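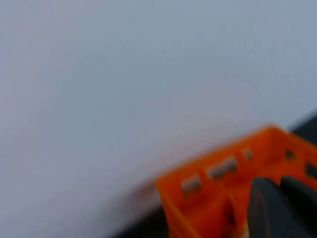

Figure 2. Wrist camera view with the orange gripper housing and both dark fingers over a pale surface.

Last updated: October
Print this page | E-mail this page

2. Planning Your Purchase

Complete this section before you place an order for a Leretti arm. Prices are listed on the Stendcombe order sheet.

2.1 Measure the work area

1. Measure the table from the front edge to the wall. The arm needs 560 mm of clear depth.
2. Choose a plain, matte work surface. If the table top is glossy, add a surface mat to the order.
3. Mark where the base will be clamped and check that the cable reaches an outlet.

Note: The gripper housing takes up part of the wrist camera view. Allow for this when you decide where parts will be placed.

2.2 Set the budget

1. Enter the price of the arm and base.
2. Add the gripper. The housing and fingers are sold as one kit, and replacement finger pads are ordered separately under part 247.
3. Add the wrist camera and its Zedance mount. The mount costs $186 and does not include screws.
4. Add one spare set of finger pads for each arm.
5. Enter shipping and any local tax on the last line.

Caution: Do not order a third-party camera mount to save money. A mount of a different height can press on the cable when the wrist turns.

2.3 Plan for running costs

Finger pads and cables are wear items and are not covered by the warranty. Put them under supplies in your budget, separate from equipment. If the arm will run on more than one shift, order 2 spare cables.

Service plans are sold through Agbeko and must be added at the time of purchase. To add a second arm later, repeat Section 2.1 for the new position and request a new quote.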